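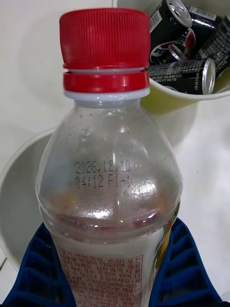
Fig. 5-1 - Épaule de la bouteille : date 2026.12.10, et 04:12 F1-1 sur la ligne du dessous. Bouchon et bague rouges.

Guide Nanier > Table de tri boissons > 5. Mise en place et premier tri

5. Mise en place et premier tri

Section à lire avant de toucher aux gobelets. Compter un quart d'heure la première fois, moins ensuite. Valable pour le poste de Lulbridge et celui de Nondness, même plateau, même déroulé. Ancienne feuille de juin : à jeter.

5.1 Ce qu'il faut avoir sous la main

Plateau blanc deux panneaux, assemblé (voir section 4)
Un gobelet papier gris, un gobelet papier jaune-vert, même taille
Bouteilles plastique et canettes alu à trier
Éponge, chiffon sec
Carnet du poste et un crayon, pas de stylo plume
Une bassine pour vider les fonds

Gobelets de rechange : réf. 3 874 dans l'armoire. Les deux couleurs sont dans le même carton. Prendre une paire complète, ne pas mélanger avec les vieux qui traînent dans le tiroir (bord plus étroit, ils se coincent).

5.2 Préparer le plateau

1. Essuyer les deux panneaux. Éponge humide puis chiffon. Insister sur la jointure, c'est là que le sucre s'accumule.

2. Passer la main à plat sur la jointure. Si un panneau dépasse de l'autre, reprendre les réglages de la section 4 avant de continuer. Un gobelet en papier bancal, ça tombe dès la deuxième canette.

3. Poser les deux gobelets côte à côte, à cheval sur la jointure. Gris à gauche, jaune-vert à droite. Laisser un espace entre les deux, assez pour passer les doigts.

4. Vérifier que les gobelets sont vides tous les deux. Regarder dedans, vraiment - une languette de canette au fond ça ne se voit pas de côté.

Note : gris = petits restes (bouchons seuls, bagues, bouts d'étiquette). Jaune-vert = canettes. Les bouteilles ne vont dans aucun des deux, elles restent debout sur le plateau jusqu'au contrôle 5.4.

5.3 Les canettes

1. Vider chaque canette dans la bassine. Secouer deux ou trois fois, tête en bas.

2. Regarder l'ouverture. Si la languette ne tient plus que d'un côté, la détacher et la mettre dans le gris. Sinon laisser.

3. Déposer dans le jaune-vert. Pas la peine de les ranger, elles peuvent rester en biais. Ne pas appuyer dessus pour en faire entrer une de plus !

4. S'arrêter à quatre canettes par gobelet. Au-delà, changer de gobelet ou vider dans le sac alu.

ATTENTION : ne pas écraser les canettes sur le plateau. Le bord coupe, et le panneau se raye. Si vous voulez gagner de la place dans le sac, l'écraseur mural est fait pour.

Les canettes de couleur, noires, avec ou sans décor, tout va ensemble. On nous pose la question à chaque fois. Seul le métal compte.

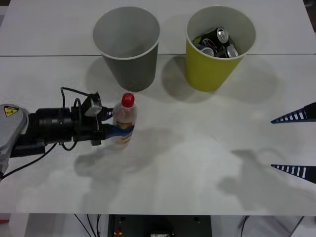

5.4 Contrôle de la bouteille

1. Poser la bouteille debout à gauche des gobelets. Bouchon en place.

2. Lire l'épaule. Deux lignes de petits points noirs : la date en haut, puis une heure et un code, probablement la ligne de production. Tourner la bouteille si un reflet gêne, ne pas frotter l'impression.

3. Recopier dans le carnet tel quel, avec les points. Exemple de la fig. 5-1 :
2026.12.10
04:12 F1-1
Ordre année, mois, jour. Donc 10 décembre 2026, pas le 12 octobre. L'erreur a été faite plusieurs fois.

4. Regarder l'étiquette. Texte coréen en rouge dans un cadre fin : ce sont des mises en garde sur la conservation et la manipulation, plus un numéro du service client qui commence par 080. Rien à recopier de ce côté, noter seulement « étiquette KR » dans la colonne de droite. Pour une traduction voir Chak-lun Hung, le matin de préférence.

5. Contrôler l'intérieur par transparence. Gouttelettes ou voile sur la paroi : sans importance, on continue. Bande de couleur ou dépôt rougeâtre plus bas : passer à l'étape 6.

6. Ouvrir au-dessus de la bassine. Vider s'il y a quelque chose à vider. Rincer à l'eau froide, un fond suffit, refermer, secouer, vider encore. Si la couleur reste accrochée, recommencer une fois avec de l'eau tiède. Pas de produit.

7. Laisser égoutter goulot en bas, puis remettre debout sur le plateau.

ATTENTION : tenir la bouteille par le milieu pour la rincer. Par le goulot elle tourne dans la main et tout part sur le plateau. Ne pas serrer trop fort non plus, le plastique est souple quand le bouchon est retiré.

5.5 Bouchon et bague

Deux cas.

Bouteille qui part au recyclage : revisser le bouchon à la main, sans forcer. La bague reste sur le col. Ne pas chercher à la couper.

Bouteille gardée pour l'atelier : retirer le bouchon, couper la bague avec la petite pince (pas les ciseaux, ils glissent), les deux dans le gobelet gris. La collerette blanche sous la bague fait partie de la bouteille, ne pas tirer dessus.

Note - sur certains modèles il y a de petites lettres blanches sur le bouchon. À ignorer pour le tri.

5.6 Fin de poste

1. Vider le jaune-vert dans le sac alu. Basculer doucement, le bord roulé se déplie si on tape dessus.

2. Vider le gris dans la boîte à bouchons. Trier les bouts d'étiquette à part, poubelle ordinaire.

3. Inspecter les gobelets. Fond mou, bord ouvert, papier taché à travers : à remplacer. Un gobelet fait cinq ou six tris, rarement plus.

4. Essuyer le plateau, jointure comprise.

5. Compléter le carnet : date, initiales, nombre de canettes, nombre de bouteilles. Le carnet a 41 pages, quand il en reste deux, en demander un autre. Ne pas écrire au dos de la couverture svp.

5.7 Si ça ne va pas

Le gobelet bascule - trop de canettes d'un seul coté, ou plateau pas de niveau. Voir 5.2, point 2.

Date illisible - essayer avec une feuille blanche glissée derrière l'épaule. Toujours rien ? Mettre un tiret dans le carnet. On n'invente pas.

Bouchon bloqué - chiffon sec autour, les stries accrochent mieux. Jamais de pince.

Liquide dans la jointure - éponger tout de suite, puis desserer les deux panneaux et laisser sécher séparés jusqu'au lendemain.

Sac alu plein - environ 900 canettes s'il est bien tassé. Le fermer avant, il faut être deux pour le sortir.

Suite en section 6, stockage des sacs.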